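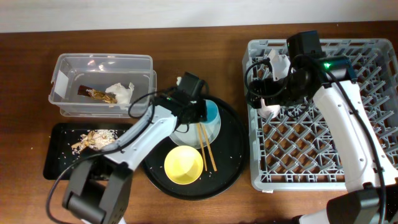
How to Watch a Long Film Series in Story Order

Release order is the default on most streaming services. Story order takes some setup. The steps use Zinness, a 16-title fantasy series with two spin-off shows, but they apply to any franchise.

1. List every title

Copy the titles into a spreadsheet, one per row. Add columns for release number, story date and running time. Include short films and specials.

2. Assign story dates

Use the date of the main plot and ignore prologues. Dirness opens with a flashback set 30 years before the rest of the film; it still belongs with the later titles. Where a film gives no date, place it after the last event its characters mention.

3. Split the shows

A season rarely fits in one slot. Genatia has 26 episodes, and the first nine take place before the third film. Enter each block of episodes as its own row.

4. Sort and check

Sort by story date, then by release number to break ties. Read down the list and look for post-credits scenes that refer to a later release. Mark these "skip" and return to them once the later title has been watched.

5. Build the queue

Most apps sort a watchlist by date added — enter the titles in reverse if the newest entry appears at the top. Test with three titles before adding the rest.

6. Plan the sessions

Total the running time column. Zinness comes to just under 2,000 minutes without the shows. Two films per Saturday will clear it in eight weeks.

First-time viewers should watch Akpan in release order, as its twist is given away by the prequel.

Guide by Oluwaseun Effiong. Updated in March.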